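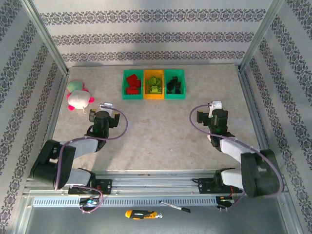
Llevo tiempo queriendo contestar en la ficha a lo que más me preguntáis por correo: ¿la pareja de brazos Gondal sirve ya para recoger la casa? Pues depende de qué llaméis recoger. Con piezas de construcción por colores – las rojas a una cubeta verde, las verde lima a la amarilla anaranjada, las negras a la otra verde – yo la veo una tarea muy razonable para dos brazos de sobremesa. El peluche blanco y rosa ya es otra historia, porque lo blando se deforma al cogerlo y cada intento sale distinto.

Doblar camisetas, de momento, no os lo vendo. Lo he probado en casa y tardé menos yo, ¡y eso que doblo fatal! En el taller me convence más: Rizwan Tarar tiene un juego separando tornillería en Brevville y me cuenta que le pasa a mano 2 veces por turno, cuando antes estaba encima todo el rato. Siv Midtbø lo quería para vaciar el lavavajillas y le dije que esperase (los vasos mojados, ni tocarlos).

Qué lleva el pack:
2 brazos con pinza paralela
Fuente de alimentación Voltard
Soportes para raíl
Cables y tornillería de montaje

El montaje os llevará casi 4 horas la primera vez, contando la calibración. Carga máxima por brazo: 400 gramos, pinza aparte. Las devoluciones, 14 días desde la entrega y con la caja original, por favor.

Si tenéis dudas con una tarea concreta, mandadme un vídeo corto de cómo la hacéis a mano y os digo si lo veo o no.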